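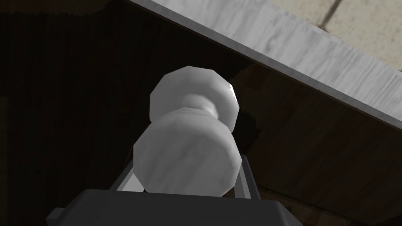
Greetings from the Gillness workshop, where the kettle has been on more or less constantly since we started teaching by remote control. Several of you wrote in after the last issue to ask how the simulated kitchen is coming along, so I'll try to catch everyone up before the page runs out (I know, I always say that).

The piece we're practicing with is the marble one shaped like a spool, two wide disks with a narrow neck between them. We picked it for the Barik exercises after a long talk over lunch, and I'm so glad we did! A plain block lets you get away with sloppy steering, but a shape like this makes you think about where the two fingers ought to go before you close them. The person driving holds a hand controller, the simulated gripper follows along, and every movement is saved so the robot can learn from it later.

We set ourselves a goal of 100 good demonstrations by the end of May, and we're at 45 as I write this. That may sound slow. Some of it is my own fault, as I kept throwing out runs where I'd wandered off on the approach and had to come back. The folks at Havlíček, who have done far more of this than we have, told us to keep a few of those – a robot that has only ever watched perfect runs doesn't know what to do when it drifts a bit to one side. So the wobbly ones are staying in now, as long as they end with a proper hold.

The part newcomers find hardest is working close to the marble slab. From the wrist view you're looking up at the edge of it, with dark wood behind, and it's easy to lose track of how much space is left. My advice is to slow down much earlier than feels natural and turn the wrist while you still have room. The shadows along the wood also come out jagged, and we'd like to smooth those before the Fikatville group starts its own set.

If you'd like a turn at the controller, sessions run 45 minutes, with 2 people taking turns, and you don't need any experience at all. Just reply to this newsletter and tell us whether mornings or evenings suit you better. Bring a mug, too – we're short again.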